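Linen notebook, Stement workshop
Tuesday, July 3, 2018

Started late because the Plarnmont delivery had to be signed for and then carried up, and by the time the kettle had boiled it was nearly ten. Main job for the week is still the folding sheet for the housekeeping handbook, the one that's supposed to tell a new person how to get a bed stripped, washed, folded and made up again without asking anyone. I've rewritten the opening page twice and I still don't like it!

Anyway, blue cloth first. I wanted to look at how the fabric hangs when it's only held at one side and lifted a bit in the middle, since that's what everybody does with a big piece before they've found the corners. It sags, of course, and the sag always wins. A wide piece makes a big soft V and all the weight goes to the bottom of it, so the next thing you grab is the middle, and the middle is the worst possible place to begin a fold. Note for the handbook: find two corners on the SAME short side before lifting anything. I've written "same" in capitals because I got it wrong myself this morning (long side, then wondered why I had a sausage).

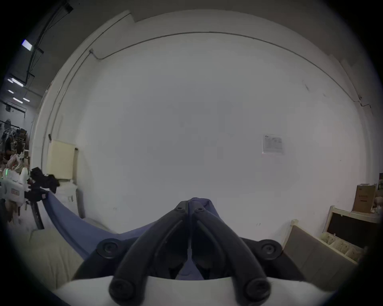 Bedding and Flat Pieces

Corner rule as it stands in draft 4: short side, two corners, arms out wide, one shake, bring the hands together, slide one corner over the other like a glove. Then let go with the empty hand and run it down the edge to find the fold. I timed nothing today. Timing makes me rush and then I learn about rushing instead of about sheets.

The bit I keep fiddling with is the shake. One good shake gets the air under and pulls most of the small creases out. Two or three just make the far end wander off the bed and onto the floor, and then it's back in the wash. I tried it with the Sundaram cotton and with the thinner Nanusex blend, and the blend is a pain - it floats, it clings to itself, and the edge rolls in so you think you've found the hem and you've found a crease. Cotton drops like it should. If it were up to me we'd order the cotton and be done, but the blend comes out of the machine with less to smooth, so I can see both sides of that argument.

Shelf label for the cotton is 3743 and for the blend 2072. Somebody had swapped them. Swapped back. Please check the label against the hem tag and not against the color, because in the evening light I can't tell half of these apart and I doubt anyone else can.

After lunch, T-shirts. These were meant to be the easy part of the handbook and they've taken more pages than the beds. I like to fold them on the bed with the sheet already on, partly because it saves my back and partly because a bit of grip under the shirt stops it skating about. A bare tabletop is too slippery for jersey. You fold one side in, it looks lovely, you reach for the other side and the first one slides open again.

What I'm settling on is: get one side panel really straight before you even touch the collar. A straight edge on one side gives you something to line the rest up with. The collar end will look a mess for a while and that's fine, leave it. I used to start at the neck and smooth downward, and all I did was push the creases into the hem, where they bunch up and stay. Working from the straight side across, you push them out toward the sleeve and they leave.
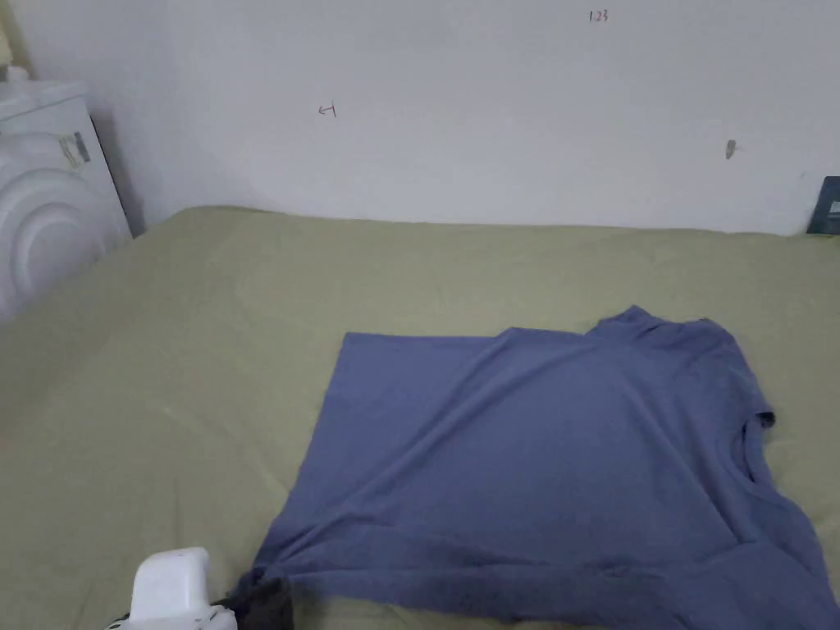
Should the sleeves be folded in before or after the side panels?
After the first side panel and before the second. Lay the panel over, turn its sleeve back so the hem of the sleeve sits on the fold, then do the other side the same way. Tucking both sleeves first makes a lump under the shoulder that shows once the shirt is stacked.

Stack height is another thing. I had the pile going up nicely on the old shelf and then it leaned, and then it went. Shirts folded in thirds lean toward the collar because that's where the thick part is. Turn every other one around and the pile stays up. I knew this years ago and had forgotten it! It goes in the handbook with a little drawing, if I can manage a drawing that looks like a shirt and not a milk carton.

We have some 200 pieces to go through before the October reprint, counting pillowcases, so I'd like each page to be settled by the time we reach it and not argued about again. Pillowcases are next. I already know I'll be stubborn about the open end facing away from the door, and I already know why people will say it doesn't matter.

Then the room itself. Having the washers in the same room as the bed is the best thing about this place, a few steps and you've dropped the load where you're going to fold it. The trouble is that the bed becomes the place for everything. Small stuff ends up on the sheet and gets folded into it, and then you find it a week later in somebody's clean linen. New habit, starting now: sweep the sheet with a flat hand before anything big goes down on it. And the other bed frame leaning at the wall wants a proper spot, with the cardboard box that's over it. I'd like to get past the headboard to tuck that side without doing a dance.
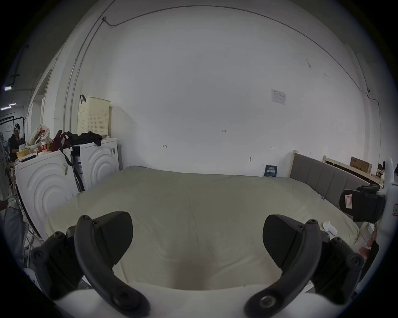
How do you keep a fitted sheet from popping off the last corner?
Put the corners on diagonally, top left and then bottom right, before the other two. That spreads the pull across the mattress so the last one has some give left in it. If it still pops, the sheet is probably a size short, so check the hem tag before you fight with it.

Tried the diagonal order myself on the cotton and on the blend. Cotton holds. The blend holds too, but it wants a good hand's width tucked under at each corner or it creeps. I'll write that up as a note for 2072 only.

Left for tomorrow: rewrite page one again, pillowcases, find the good pencil, ask Plarnmont whether the next bundle can come tied and not bagged, because the bags leave a hard crease across the middle that takes me ages to get rid of. Also the drain hose wants looking at before the next full load.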